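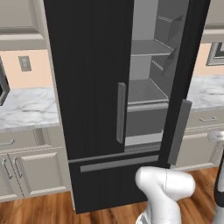
읽는 시간 2분

# 남은 반찬을 버리지 않는 식당

주택가 골목의 작은 백반집 '히토트베르그(Hitotberg)'는 점심 장사만 한다. 자리는 17석이고, 오후 2시면 문을 닫는다. 주인은 회사 구내식당에서 조리를 하다가 나와 이 가게를 열었다. 가게 이름은 예전 건물에 붙어 있던 간판을 그대로 쓴 것이다. 뜻은 본인도 모른다고 했다.

인터뷰는 영업이 끝난 뒤 주방 옆 테이블에서 했다. 주인은 콩나물을 다듬으면서 대답했다.

반찬을 어떻게 정하느냐고 먼저 물었다. "전날 밤에 냉장고를 열어 보고 정해요. 장을 보고 나서 메뉴를 짜면 꼭 뭐가 남아요. 있는 걸 먼저 적고, 모자란 것만 사러 갑니다."

적는 곳은 달력 뒷면이다. 왼쪽에는 오늘 써야 할 것, 오른쪽에는 내일까지 괜찮은 것을 쓴다. 한동안 휴대전화 앱을 써 봤지만 손에 물이 묻어 있을 때가 많아 그만뒀다고 한다.

집에서도 같은 방식으로 하느냐는 질문에는 웃었다. "집은 더 엉망이죠. 가게 냉장고는 매일 여는데 집 냉장고는 안쪽을 잘 안 봐요. 지난 9월에 시래기 한 봉지를 찾았는데 언제 얼렸는지 기억이 안 나더라고요. 그래서 이제는 집에서도 봉지에 날짜를 씁니다."

나물은 무치기 전 상태로 보관한다. 데쳐서 물기를 짜 두었다가 손님이 오기 전에 조금씩 무친다. 간을 한 나물은 물이 생겨서 저녁만 돼도 맛이 다르다는 설명이었다. 무친 것이 남으면 가족 저녁상에 비빔밥으로 올린다.

하루에 준비하는 밥은 70인분이다. 처음에는 더 많이 했다. "모자라면 큰일 나는 줄 알았어요. 그런데 떨어졌다고 하면 손님들이 그냥 내일 온다고 하세요. 화내는 분도 있긴 했는데 그분도 다시 오셨고요."

손님상에 나갔던 반찬은 다시 쓰지 않는다. 대신 처음부터 적게 담고, 더 달라고 하면 더 준다. 접시도 작은 것으로 바꿨다. 바꾼 첫 주에는 양이 줄었다는 말을 여러 번 들었다고 한다. 벽에 안내문을 붙였다가 글씨가 너무 커서 떼고, 지금은 자리를 안내할 때 말로 한다.

채소를 대 주는 곳은 시장 안의 '조스타'라는 가게다. 모양이 고르지 않은 무나 당근을 따로 모아 두었다가 싸게 준다. "무는 어차피 썰면 똑같아요. 당근은 좀 귀찮죠. 갈라진 틈에 흙이 있어서 두 번 씻어야 돼요."

가장 처리하기 어려운 것이 무엇이냐고 묻자 두부라고 답했다. 한 판을 뜯으면 이틀 안에 다 써야 하고, 얼리면 식감이 달라진다. 얼린 두부는 조림으로만 쓰는데 좋아하는 손님과 싫어하는 손님이 뚜렷이 나뉜다. 그래서 조림이 나가는 날에는 계란말이를 같이 낸다.

저녁 장사를 할 생각은 없느냐고도 물었다. "하라는 사람은 많아요. 그러면 반찬을 두 번 해야 되고, 제가 저녁을 못 먹어요." 그는 다듬은 콩나물을 체에 옮기고 물을 틀었다. 다음 날 국은 콩나물국, 반찬은 무생채와 어묵볶음이라고 했다.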